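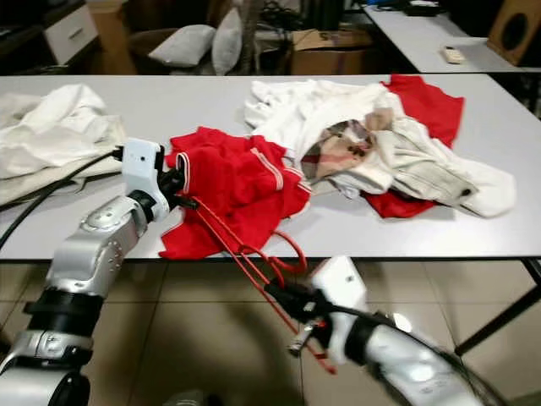

Left gripper on the red garment, right gripper on the drawstring cords, the rest of the pile still on the table.

Projects > Manipulation > Cloth software > Gallery

November, by Cyprian Kozłowski

Search this site Go

Two arms, one pile: the software behind the cloth table

This gallery belongs to the Drelotow project, in which we write control and planning software for two arms that work with clothes. The first picture is at the top of the page. I will keep the page short and use it mainly to write down what the software does in a moment like this one, because visitors ask me the same questions and my answers by e-mail become too long.

About the picture

The cords. A drawstring is difficult for our perception module. It is thin, it has almost the same color as the garment, and the depth image loses it very easily. For this reason we do not ask the depth image to find cords at all. A small network marks cord pixels in the color image, and a second step joins them into lines. When the lines cross, the module gives several possible answers and the planner must live with it.

Several strands in one grip. The planner has a grasp type which we call "bundle". It does not need to know which strand is which. It only needs a region where the strands run close together and a direction for the jaws. Before we had this type, the planner refused many cord grasps, as it could not decide which strand to take.

Two arms, two roles. In the code one arm is "holder" and the other is "mover". The roles are not fixed to left and right, they are given again before each action. With the left gripper at the edge of the garment and the right one out in front of the table, the two arms share one constraint: the distance between the grippers must stay below a limit that we compute from the cloth model. Steinarsdóttir wrote the first version of this constraint and it is still the cleanest file in the repository.

Below the table top. The right gripper is lower than the table surface. This was forbidden in our old collision settings, where the table was one big box going down to the floor. Now the table is a thin plate with legs, and the free space in front of it can be used. The change took five lines in the scene file and a long discussion.

The other clothes. White, plaid, gray-green, and one more red piece on the right side of the table. Two red things on one table are a good test for the segmentation. The older version joined red regions if the gap between them was small, and then the planner had one very strange garment. The present version keeps a separate label for each region until there is some evidence from motion that two of them belong together.

White piping. The thin white stripes on the red knit are useful to us. The seam tracker likes any line with strong contrast, and it follows piping much better than a plain seam. I mention this so that readers do not expect the same quality of tracking on the gray-green piece.

Notes on the tooling

The control loop and the planner run as two separate processes. If the planner is slow, the arms hold their last safe target. The message log is written by a third process, and we replay it in a viewer from Grovow that we changed a little for cloth. A replay can be stopped at any message, and the viewer then draws the cord lines, the labels and the planned paths over the camera image.

Our regression set has 2,000 short logs at present. Of these, 47 contain cords, which is too few, and I am adding more when I have the time. A change in perception is merged only after 3 full passes over the set give the same result.

The colleagues in Stinthorpe use the same planner with another gripper. If you want to compare, please take the branch named "bundle" and not the main one, where the jaw width is still written directly in the code. I will correct this in the next release.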